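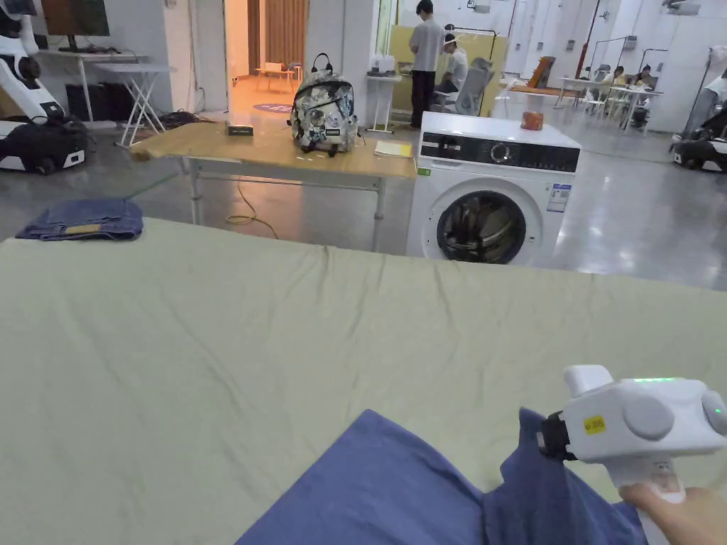

Telma Iturra reckons a fitted sheet in a pale colour is asking for trouble, and she wrote to me at some length after I mentioned I was trying the Plokstead one. Hers went bobbly inside a month, she told me, and she's gone back to white cotton for good.

Well, I've had mine since December and I'm still rather fond of it! The colour is a soft sage green (the shop calls it Gurkis, no idea why) and it goes with nearly everything, even a heap of blue washing waiting to be folded. I do all my folding on the bed, so a sheet in our house gets jeans, zips and buttons dragged over it most days as well as being slept on.

It creases, I'll say that straight away. You get little wrinkles along the far side however hard you tug, and if you're the sort who irons bedding you'll be busy. I'm not, so on it goes straight from the line. No bobbles yet, Telma. One corner has a loose thread which I snipped and forgot about.

Washing is easy enough, forty degrees with the towels. I did tumble it once and it came out in a tight knot with a sock in the middle, so now I hang it up.

Would I buy another? Probably, but in the next size up, as it's a bit of a wrestle getting the last corner on.

Four stars from me. Posted 2020-06-06

Home Reviews Bedroom Laundry Contact

Search reviews... Go

Recent reviews
Flanetti clothes airer
Butkienė linen pillowcases
Folding tables for small rooms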